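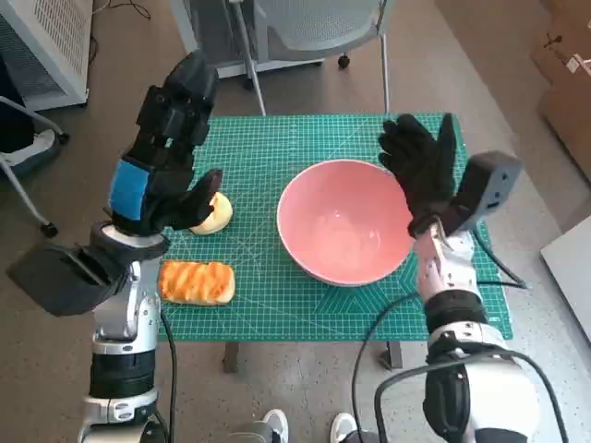 A round bun on a green cutting mat.

Halyna Melnychuk starts her dough the night before, at the hour when the rest of the house is brushing its teeth, and she will tell you quite cheerfully that she has never once measured the milk. I had driven out to Protville in January to ask her about buns, and I had brought a notebook, a kitchen scale and a good deal of confidence, and only the notebook got much use.

Protville is the sort of town you can walk across before your coffee cools, with one long street that slopes down to the river and a bakery at the bottom of it called Paquette. Halyna worked there as a girl and has gone back, on and off, ever since. The soft yellow buns in the window are hers, or at least the recipe is, and people drive over from Lerent to buy them by the bag (Lerent has two bakeries of its own, which makes this a sore subject in Lerent).

What makes a bun soft? I asked everyone I met, and got a different answer each time. Josée Doucette, who has run Paquette since her uncle retired, puts it down to potato water. Her morning crew boils potatoes for the meat pies anyway, and the cloudy water goes straight into the bun dough once it has cooled enough to put a finger in. Halyna thinks potato water is fine if you have it, but it's the egg yolks that matter, and the patience, and not letting anybody open the back door in winter while the dough is rising.

Lutz Ehlers delivers the flour, and he has opinions too. He stood in the doorway (yes, letting the cold in, and yes, Halyna noticed) and told me that bakers worry far too much about sugar and far too little about how old their flour is. His mother in Germany made a plain milk bun every Saturday of his childhood, split it while it was still steaming and put nothing on it but butter. He has been trying to find that bun again for most of his adult life. The ones at Paquette are close, he said, and then he bought six.

I am a decent home baker and a stubborn one, and my buns have always come out a bit like hockey pucks. Halyna watched me work a piece of dough for maybe a minute before she took it away from me. I was adding flour every time it stuck, which is what I had always done and what my mother did before me. She scraped the board clean, oiled her hands instead, and folded that same sticky lump over on itself until it went smooth and began to push back. "You have to let it be annoying for a while," she said. I wrote that down and underlined it.

The shaping I could have watched all day. She cups her hand over each piece and draws it in a small circle against the bare wood, and it tightens up underneath her palm like a drum. Then they rest under a dish towel, and we all had tea, and she told me about the winter the ovens failed and the whole street baked Paquette's orders at home. Lorne Tremblay, now retired from the post office, did his in a toaster oven, 3 at a time, and walked them down the hill in a mail sack. He confirmed this when I ran into him later and seemed pleased it was still going around.

There is some worry in town about who will make the buns after Halyna. Her niece, Annick Melnyk, has been coming in before her college classes to learn, and she has started doing the thing her aunt never would, writing it all down. Her notebook has a page for the milk (194 grams, as best she can catch it, weighing the jug before and after while Halyna's back is turned) and another for the ovens, which run hot on the left. She plans to keep the yolks and try the potato water as well. She hasn't mentioned the potato water at home yet.

I have made the buns four times since I got back. The first batch was flat, and I blame a drafty kitchen and a phone call. The second was better. By the fourth, my husband ate one standing at the counter with his coat still on, and my neighbor, who grew up near Lerent and won't hear a word against its bakeries, asked if there were any more. I've stopped weighing the milk, though I do still peek at the scale now and then.

Paquette opens at six, and the buns are generally gone by nine. Josée will hold a bag for you if you call the evening before, but you have to let it ring a good long while, as the phone is in the hall.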